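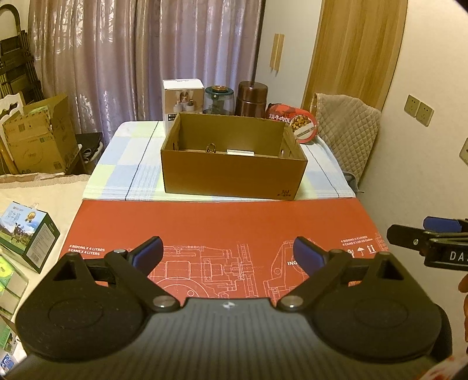
Print | E-mail
February 16, 2021
By the Household Records Desk, Vatville
Reading time: 2 minutes

Packing of the back bedroom resumed this morning and occupied most of the day. The bed has served as the sorting surface, with the open brown box set on the checked sheet and the tall canister, the jar with the gold ring and the red snack package waiting behind it. The red carton, marked for four cans of four litres, is to be flattened fully and kept for lining. The Clollano shelf was cleared before lunch. Box 12 was closed and entered in the register as item 112.

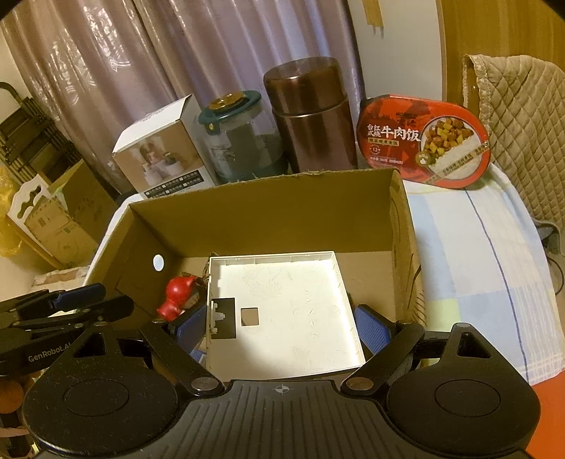
Small goods were dealt with in the afternoon. The colour labels supplied by Ridomis do not stick well to brown cardboard - tape has been applied over each one. The red gourd-shaped piece is to travel near the top of its box, with nothing heavy above it. The curtains will remain up until May.

Eight boxes are still to be entered. Storage at Imai has been confirmed under number 343, and the key is to be collected on Friday.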